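Joden Print and Drawing Circle
Minutes of the meeting held September 16, 2019

I took the minutes again, so if I've got your remarks wrong please tell me before the next meeting and I'll fix them. Anything I missed was probably said while I was hunting for a pen that worked. We were a good crowd for a Monday, and we got going a little late while the chairs were sorted out.

Last meeting's minutes

Approved, with one change. I'd written that Charbonneau exhibited the Bancombe altarpiece as a young man, and Marianna Jasińska pointed out that he was well into middle age and had a grown son helping him with the gilding. She's right, I had the father and the son mixed up – both signed with the same initial and I should have checked. The corrected copy is in the binder.

The attribution question

Most of the evening went on this, as I think we all expected. To catch up those who were away in April: the question is whether the seated woman in red chalk, the one the Bancombe sale listed as "circle of Charbonneau," is by Charbonneau himself or by his pupil Druter. Marianna has been for Druter from the start. I've been for Charbonneau, loudly, and I'm going to try to be fair to her side.

Her argument starts with the left hand. Charbonneau draws fingers in long strokes that run right through the knuckle, and he goes back over them with the side of the chalk. In the seated woman the knuckles are little separate curves, very neat, and there's hardly any rubbing at all. She had copies of the signed Charbonneau sheets pinned up next to it and I have to say the difference looked bigger on the wall than it does in the book.

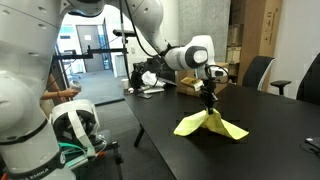 I answered that he was working on a different paper by then, much smoother, and you can't get that rubbed look on a smooth sheet. Several people said they'd like to know when he changed suppliers before they let me have that one. Fair enough. The account book mentions a new delivery of paper but doesn't give the maker, and the entry could easily be for wrapping. I've agreed to go back and read the pages on either side of it.

Then there was the matter of the drapery. I'd brought my notes on the shawl, which I still think is the best thing in the drawing. It falls off the shoulder in one heavy fold and then breaks up over the lap, and the whites are just bare paper. Druter nearly always adds white chalk to his highlights. Marianna said nearly always isn't always, and that a student copying a lost drawing by his teacher would follow the teacher's habits. I said that if we allow lost drawings we can prove anything we like! We went around on that for a while and I stopped writing.

What we did agree on is that the head and the lap may be by different people. The face is timid. The shawl is anything but. Nobody had put it quite that way before, and it would explain why each of us keeps finding something to like in our own theory. We're going to call it "Charbonneau and Druter, question mark" on the handout and leave it there for now.

The elbow

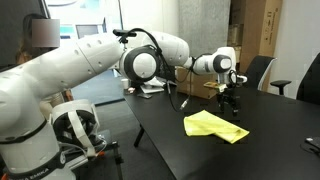
Druter's trouble with elbows got its own discussion, mostly because I can't let it go. In all his standing figures the upper arm and forearm are good, careful pieces of drawing, and then the place where they meet goes soft, as if he'd drawn two arms from two sittings and smudged the join. Charbonneau told him off for it in the long letter from Joden: "find the hinge first, then hang the arm on it." The big white arm in the picture is practically Charbonneau's lesson, with its long smooth link running to a rounded elbow, a black ring and a round cap marking exactly where the turn happens, and the forearm curving away on the other side. Put that next to the seated woman's right arm, where the sleeve bunches up and hides everything, and you start to wonder whether the sleeve is there for the sitter's modesty or the artist's convenience. Marianna was delighted that I'd raised it, as it's obviously a point for Druter, and she asked me to write down that I raised it. So I have.

Catalog entries

We're up to 22 finished entries, which is more than I'd hoped for at this stage. They're still very uneven. Some run to three pages and give us the price of the frame, and one of mine is only a title and a size. We agreed every entry should have the medium, the sheet size, what's on the back, where it's been sold and where it's been reproduced, in that order. Opinions go at the end and should be signed.

There was a long talk about spelling the titles. Old sale catalogs call the same sheet "Girl Reading," "The Reader" and "Study for a Saint Anne," and the last of those was somebody's guess. We'll use whatever Charbonneau wrote on the sheet if he wrote anything, and the earliest printed title if he didn't. Other titles go in brackets. I'll redo the ones I've already typed.

The booklet

The printer has come back with a price of $1000 for 80 copies, with the plates in color. It's more than we wanted to pay, and there was some grumbling. Black and white would be cheaper, but red chalk in black and white looks like pencil and then what's the point? We voted for color. Stapled, though, no spine.

I asked if we could have the seated woman on the cover. Marianna wants the landscape with the mill, on the grounds that we know who drew it. That one was put off until we've seen both as proofs.

The visit to Bancombe

The print room will let us in on a weekday morning, in two groups. Pencils only, no bags at the tables, and they'd like a list of the sheets we want to see ahead of time. Please send me your requests. I've already put down both Charbonneau sketchbooks and the loose Druter studies, including the backs, so there's no need to ask for those. If you can bring a good magnifier, do, mine has a scratch right across the middle.

Things I said I'd do
Read the account book pages on either side of the paper entry.
Retype the titles.
Tell the printer yes to color and ask for two cover proofs.
Send the Bancombe list.

Things Marianna said she'd do
Copy out the whole "hinge" letter, with the crossed-out bits.
Look for any Druter sheet without white chalk, and own up if she can't find one.

We finished with coffee. The date for next time isn't settled, so I'll write around once the print room confirms the morning.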